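Home Tickets Knowledge Base Parts Log In

Last updated 19/12/2021

Ticket: Stoleck I/O carrier, intermittent loss of header connection after board swap
Product: Stoleck carrier housing, white, with blue board frame
Reported by: Calado site, bench 2
Status: Closed, monitoring

Summary

Carrier drops its link to the Flilico controller at irregular intervals. The fault began in November, after the circuit board was replaced with a spare from stock. The controller logs a bus timeout and recovers without intervention, usually within one polling cycle. On two occasions it did not recover and the carrier had to be power cycled.

Polling interval at the controller is 500 ms. Timeout threshold is at the factory value. Cable run from the controller to the carrier is 160 cm, shielded, no splices.

Initial report

The site supplied the log export and the following notes:

- The fault is not tied to a particular time of day.
- Swapping the cable made no difference.
- Swapping the controller port made no difference.
- The original board, refitted for one shift, showed no timeouts. It has a failed output channel and cannot stay in service.
- The spare board passes the Workus self-test on the bench, outside the housing.

The last two points put the cable and controller low on the list. Requested that the site keep the spare board fitted and not reseat anything until the log had been reviewed.

Log review

The export covers 400 hours of run time. Timeouts come in clusters, most of them within the first hour after the cabinet door has been opened or closed. Long stretches without door activity are clean. Supply voltage at the carrier stays within limits throughout, including during the clusters.

Requested a tap test. With the carrier powered and polling, the site tapped the lower rim of the housing with a plastic handle and watched the counter. Timeouts could be produced at will. Tapping the mounting rail did nothing. Tapping the cable strain relief did nothing.

Conclusion at this stage: mechanical, inside the housing, either at the long pin header or in the way the blue frame is seated.

Inspection

Carrier left in its housing for the first look. The points of interest are the rim of the blue frame, the long black pin header that runs diagonally across the board as viewed from this side, and the smaller black connector next to it. The lower rim of the white housing has molded clips and rectangular openings, and the frame should be checked against these before anything is pulled out. 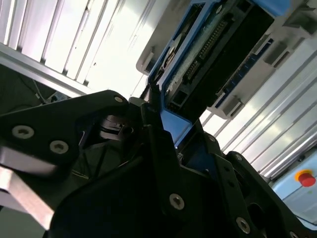

Step 1. Check the frame seating

Power off and isolate. Press on each corner of the blue frame in turn, using a fingertip or a plastic tool. A seated frame does not move. On this unit one corner gave slightly under pressure and came back when released. The other corners were firm.

Look through the openings in the housing rim. The clip nose must sit over the frame and not against the side of it. On this unit one clip was riding on the frame edge. It looks engaged from the front and is easy to miss.

Step 2. Remove the frame with the board in place

Release the clips from the outside with a flat plastic tool. Do not lever against the pin header. Lift the frame straight out together with the board.

The site asked whether the board could be lifted out on its own. It can, but the frame then stays under tension from the bad clip and the seating cannot be judged. Take both out together.

Step 3. Inspect the header

No bent pins found. No discoloration. Solder side checked under magnification at 30x, no cracked joints. Continuity measured from each pin to its test pad while flexing the board lightly by hand: all stable. The smaller connector was checked the same way, also stable.

The header is therefore good, and so is the board. This agrees with the bench self-test.

Step 4. Inspect the frame and the board edge

A sliver of molding flash was found in the corner of the frame bay, on the ledge that carries the board. It held one corner of the board high. With the board high, the frame could not drop far enough for the last clip to close, and the mating half of the header was engaged at a slight angle.

The original board had been in the same frame without trouble. Compared the two boards: the original has a small chamfer at that corner and clears the flash. The spare is a later revision with a square corner.

Step 5. Correct and refit

1. Trim the flash flush with the ledge using a sharp blade. Do not cut into the ledge.
2. Blow out the bay and wipe it dry.
3. Place the board in the frame and confirm that it lies flat at all corners.
4. Lower the frame into the housing, parallel to the rim.
5. Press until every clip closes. Check each one through its opening.
6. Reconnect, power up, clear the timeout counter.

Verification

Tap test repeated at the same points on the housing: no timeouts. Cabinet door opened and closed repeatedly with the carrier polling: no timeouts. Workus self-test run with the board in the housing: pass on all channels.

The site then left the unit in normal service and sent a second log export. Counter at zero for the whole period.

Follow-up questions from site

Can the timeout threshold be raised as a precaution?
— Not recommended. A higher value would hide a recurrence.

Do the other carriers need to be opened?
— Only those fitted with the later board revision. For the rest, the corner press check in step 1 is enough and can be done at the next planned stop.

Is contact cleaner needed on the header?
— No. None was used here.

Resolution

Root cause: molding flash in the corner of the blue frame, interfering with the square-cornered board revision. Board, header, cable and controller are fault free. Original cable refitted at the site's request.

Frame drawing flagged for a note on the corner ledge. Spare boards in Calado stock remain usable. The ticket can be reopened if the counter shows more than a single timeout between planned stops — attach the log export and state whether the cabinet had been opened.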